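Jorketley Community Choir: your questions answered

Do I have to audition?
No! You turn up, you sit wherever there's a chair, and you sing. If you can hum along to the radio you'll be fine.

I can't read music. Will I be lost?
Plenty of us can't. We hand out words and dots together, and Anitha Kurup, our musical director, teaches every part by ear first. She sings a line, you sing it back, and by the third go it has usually stuck. Practice tracks for each part go up the next morning, so you can drive everybody mad in the car.

Which part should I sing?
Try the one nearest your speaking voice and move if it feels tight. We have 29 regular singers at the moment and could happily take more tenors (women very much included, three of our best tenors are women).

When do you meet?
Evenings at 7.15 in term time, for two hours with a tea break in the middle. The days change each term, so check the noticeboard page. We stop for most of July and August, apart from the summer picnic sing, which is glorious even in drizzle.

What does it cost?
Your first two sessions are free. After that it's £9 a month, and there's a reduced rate if you need it. Just ask Parvaneh Rahimi at the desk, no forms involved.

What sort of things do you sing?
All sorts! This term we've got two folk songs, a Georgian table song, a bit of Purcell and a Motown medley that is far harder than it sounds. The Georgian one took weeks and now we can't stop singing it.

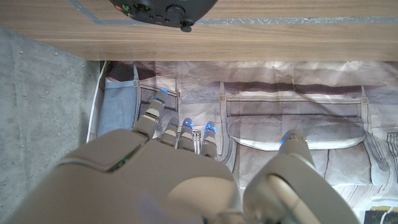
Do I have to learn everything by heart?
Only the encore. Folders are fine for the rest, though you'll find you look down less and less, and the sound really does lift when everyone's watching Anitha.

Are concerts compulsory?
Not at all. Some members come purely for rehearsals and we love having them. We do two concerts a year, and the winter one (we call it Yule) fills the church, all 106 seats.

What do I wear?
Black on the bottom, any bright colour on top. Comfy shoes!

Can I bring my children?
Over-tens are welcome if they'd like to sing too.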